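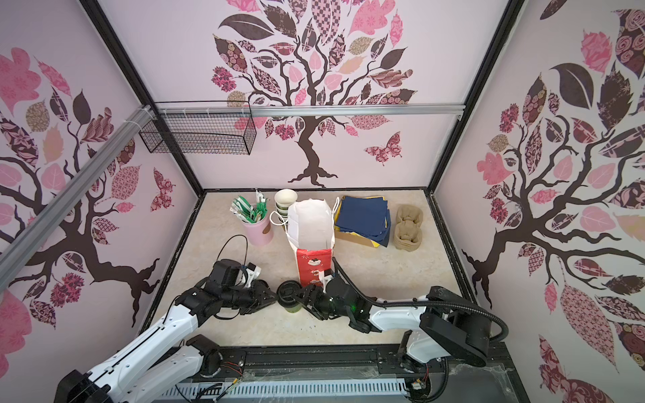
## 4. Hanging the panels

Read this section to the end before you open the paste. Section 3 covers filling, sanding and priming, and the steps that follow assume the walls are clean, dry and primed.

Brakholm panels are paste-the-wall panels. Do not soak them and do not paste the back. The panels in a set are numbered on the reverse in the bottom left corner, and they are hung from left to right in number order.

### 4.1 Before you start

You will need:

- Jodano ready-mixed paste, or another paste marked for non-woven wallcovering
- a short-nap roller and a 2-inch brush
- a level or plumb line
- a plastic smoother
- a snap-off knife with spare blades
- a wide filling knife to cut against
- a sponge and a bucket of clean water
- a stepladder

Leave the panels in the room overnight with the carton open. Keep the room at 70°F while you work and until the paste has dried. Turn off forced-air heating or cooling that blows directly at the wall.

Check the batch number on every carton. If you bought a second set to cover a longer wall, both batch numbers should match. Dondard will exchange unopened cartons, but panels that have been cut or pasted can't be returned.

**Caution:** Switch off power to the room at the breaker before you remove outlet covers or switch plates. Use a battery work light if the daylight is poor.

### 4.2 Dry layout

1. Unroll the panels face up on a clean floor in number order.
2. Slide the edges together and check that the design lines up across each seam. Branches and stems should meet along the full height.
3. Measure the wall in three places, left, center and right. Use the tallest measurement.
4. Each panel is 119 inches long. For a shorter wall, decide whether to lose the extra from the top or the bottom. Most customers trim the top of a tree design so that the trunk still meets the baseboard.
5. Cut each panel 2 inches longer at both ends than you need. Cut all of them to the same line, measured from the same end.

**Note:** Small differences in color between the first and last panels on the floor are usually caused by light from a window. Swap the two panels and look again before you call us.

### 4.3 The first panel

1. Measure the panel width and mark that distance from the left corner, less half an inch.
2. Draw a light vertical pencil line through the mark with the level. Don't use a pen or marker — ink will bleed through.
3. Roll paste onto the wall in an even coat, going slightly past the pencil line. Brush it into the corner and along the ceiling.
4. Hold the panel at the top and set its right edge to the line. Let the bottom hang free.
5. Smooth down the middle first, then out to each side. Lift and re-lay the panel if you see a crease. Don't stretch it.
6. Press the panel into the ceiling and baseboard with the smoother, but leave the trimming until the second panel is up.

The paste stays workable for 35 minutes. Paste only enough wall for one panel at a time.

### 4.4 Remaining panels

1. Paste the next width of wall.
2. Hang the panel with its left edge butted against the last one. Do not overlap the edges.
3. Match the design at eye level first, then check above and below.
4. Close the seam with light pressure from the smoother. Hard rollers can polish the surface and leave a shiny line.
5. Wipe paste off the face right away with a damp sponge, and rinse the sponge often.
6. Trim the previous panel at ceiling and baseboard, cutting against the filling knife. Snap off the blade after every cut.

### 4.5 Inside corners

Never wrap a full panel around a corner. Cut it lengthwise so that half an inch turns onto the next wall, then hang the offcut on that wall to a fresh plumb line, covering the turned strip. You will lose a little of the design in the corner. On walls that are badly out of square, use Giannakopoulos corner adhesive under the overlap — ordinary paste may not hold it.

### 4.6 Drying and aftercare

Keep furniture clear of the wall for two days. Small bubbles normally go flat as the paste dries. If one remains, slit it with a new blade, work in a little paste with a fine brush and press it flat.

Replacement single panels are ordered under part number 2416. Give the panel number from the reverse and the batch number from your carton label.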